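Progress report to the Maillard Fund
Guest rooms and linen: second period, to the end of April
Prepared by Yannick Lemaire, Zivov Guest House Association 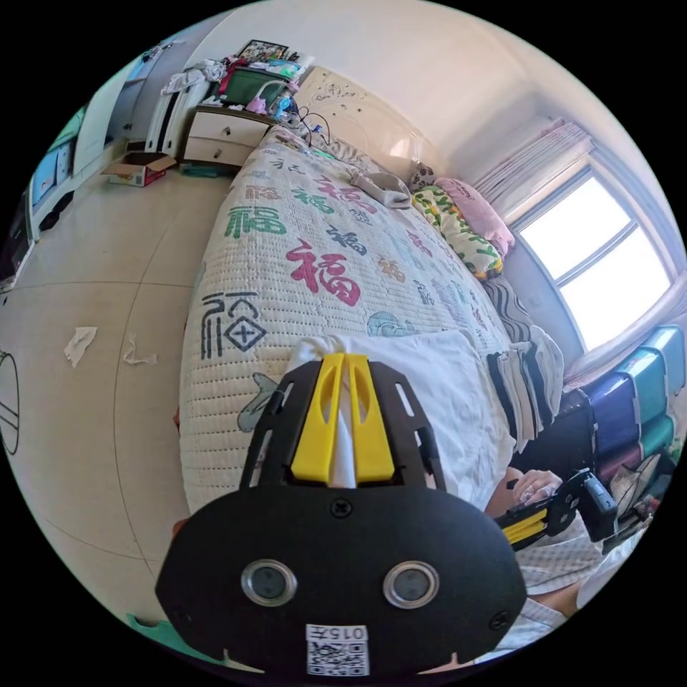
What did we do with the money in this period?

Most of it was spent on bed linen, on the repair of the drying room and on the training of the people who make the rooms. A smaller part went to the booking system, and one part is still not spent. I explain this further down under the heading of the budget.

I write this report in the same order as the first one, so that you can put them side by side. Where a point has not changed since the first report I leave it out.

1. Members

The association has 12 member houses. One house, the one above the bakery on the station road, has closed for family reasons and another has taken its place, so the number is the same as in the first report. The new member is a house with a garden, on the Gident side of the river. The owners had let rooms for many years without any association and they were at first not so sure that they wanted one. They came to two meetings as guests and then they signed.

As you know, the houses are small and very different one from the other. Some owners furnish the rooms with things from their own family, some buy everything new, and we have agreed that the association does not give rules about taste. We give rules only about cleanliness, about safety and about what a guest can expect to find in the room on arrival. This was a long discussion in the first period and I am glad to say that it did not come back.

2. Linen

The largest purchase was 170 sets of bed linen from the wholesaler Zosetura. A set is one bottom sheet, one duvet cover and two pillow cases. All are white cotton. The bedspreads are not part of the purchase and stay the choice of each house.

The delivery came in two lots. The first lot was correct. In the second lot the bottom sheets were too short for the deeper mattresses, and we noticed it only when a house had already washed a part of them. Zosetura accepted to take back the unwashed ones and exchanged them without cost. The washed ones we have kept, and they are used in the houses with the older and thinner mattresses. It is not a loss, but it took many telephone calls and the houses with deep mattresses had to wait for their full number until the middle of April.

For a next order I would ask for one sample sheet to be tried on the deepest mattress of every house before we pay. It is a simple thing and I should have thought of it.

Each set has now a small coloured thread in the hem which tells from which house it comes. Before, the sheets came back mixed from the common laundry and there were complaints, sometimes quite strong ones, that one house was sending its old sheets and receiving the good sheets of the neighbour. Since the threads were sewn I have received no more complaints of this sort. Two of the colours are too near to each other, the dark blue and the black, and in the evening light of the laundry they are confused. We will change the black to orange when the thread is delivered.

3. The drying room

The repair of the drying room in Gident was planned for the winter and was finished in March. The delay came from the roof. When the builder opened the ceiling he found that two beams were soft at the ends, where the water had come in behind the gutter. The beams had to be replaced before the new ventilation could be hung on them. The owner of the building paid for the beams and we paid for the ventilation, as it is written in the lease.

The room works well now. In the old situation the sheets needed a night and a good part of the next day to dry in rainy weather, and often they smelled. Now a load which is hung in the evening can be folded in the morning. The electricity cost is higher than I had put in the plan. I do not yet have a complete bill for a full period, so I prefer not to give a figure which I would have to correct later.

There is one open question about the door. It opens to the inside and takes the place of one drying line. The builder can turn it, but the fire inspector must first agree, and I am waiting for his letter.

4. Training

We held the room training two times, one time in the morning for the people who work in the houses and one time at six in the evening for the owners. The content was the same: how to strip a bed without putting the linen on the floor, how to check a mattress and its seams, how to store clean sheets so that they do not take the smell of the cupboard, what to do when something is stained or torn, and in which order to do a room when there is only one hour between two guests.

The morning group was lively and had many questions. Several persons in this group have more experience than the trainer, and she was wise enough to let them speak. A good suggestion came from them, to fold each set into one of its own pillow cases, so that a person takes one packet from the shelf and has everything for the bed. Most houses do it now.

The evening group was smaller than we hoped. Owners who have guests arriving in the evening cannot leave the house at six, and this we could have foreseen. I propose to hold the next one at two in the afternoon.

We also printed a sheet of instructions for the inside of the linen cupboard. The first version was too long. The second version has one page, with large letters, and it was translated into the three languages which are spoken in the houses.

5. Bookings and guests

The common booking page was opened in the first period and has now been used through a whole winter. The houses report to me every month. In February, which is our weakest month, the association received 100 bookings through the page. I have no figure for the February before, when every house kept its own book, and for this reason I cannot claim that it is an increase. The owners say that it felt busier, especially on the Gident side.

Two houses still write their bookings first on paper and copy them into the page in the evening. This has caused a double booking, and the guests had to be moved to a neighbour house late at night. They were polite about it, but they did not receive a good impression. I have spoken with both owners. One has changed her habit. The other one has promised to.

The comments of the guests are mostly about breakfast, parking and the noise of the church bell. About the beds they write little, and when they do it is about softness, on which people will never agree. The complaints about damp sheets, which were the reason for our first application to you, appear in the comments of the early winter and I found none after the drying room was opened again.

6. Budget

The linen was bought for slightly less than the planned amount, because Zosetura gave a reduction after the problem with the short sheets. The drying room has cost more than planned, mostly for the hours of the electrician, who had to come again after the beams were replaced. The two differences nearly cancel each other. The training was inside its amount. The full table with the invoices is sent to you separately.

The part which is not spent is the amount for the delivery bicycle with trailer. We had chosen a model, but the trailer is too wide for the passage behind the laundry. I ask for your permission to keep this amount for the next period while we look for a narrower one. If this is not possible under your rules, please tell me before the end of the month in which you receive this report, and we will return it.

7. Next period

We will finish the door of the drying room if the inspector agrees, repeat the training for owners, and change the thread colours. We would also like to begin with the blankets, which are in very different condition from house to house. I will visit each house to look at them before I propose any purchase, and I will send you the list with the next report.

One of your colleagues asked if she may visit the houses. She is very welcome. The best time is late morning, when the rooms are being made and the owners are at home. Please write to me a few days before so that I can ask for the key of the laundry.

Yannick Lemaire
Coordinator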